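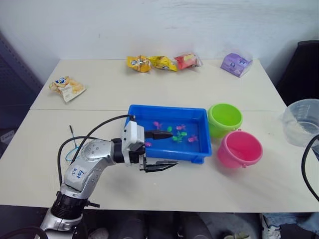
I finally got to the open day at the Dristlow maritime security center, and boy, was it worth the train ride! They let in 597 people this year (I asked at the gate), and I think half of them were ahead of me in the coffee line.

Silvan Nägeli gave the first talk, on who gets to stop a ship and where. He's a former coast guard lawyer and he talks fast, but I followed most of it – a coastal state can do a lot more close to shore than I'd thought, and a lot less once you're far out. Somebody asked about sanctions and he just laughed and said to come back in June.

After lunch I went to Edeltraud Zwahlen's session on grain shipping and war insurance.
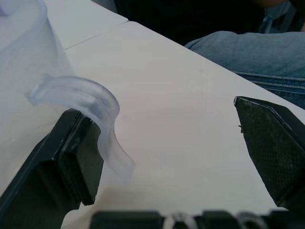 *Open day at Dristlow, 21/04/2022*

She had a big map of the Black Sea up and kept getting questions about mines, which she answered very patiently, and then Knut Ehlers jumped in from the second row and the two of them argued about convoys for a good while. I could've listened all afternoon! I'm still with Zwahlen on that one, though Ehlers had a point about small ports.

The library is open to visitors too, 2 floors of it, and I came home with a stack of free briefing papers. The one on straits and martial law is 717 pages. Wish me luck.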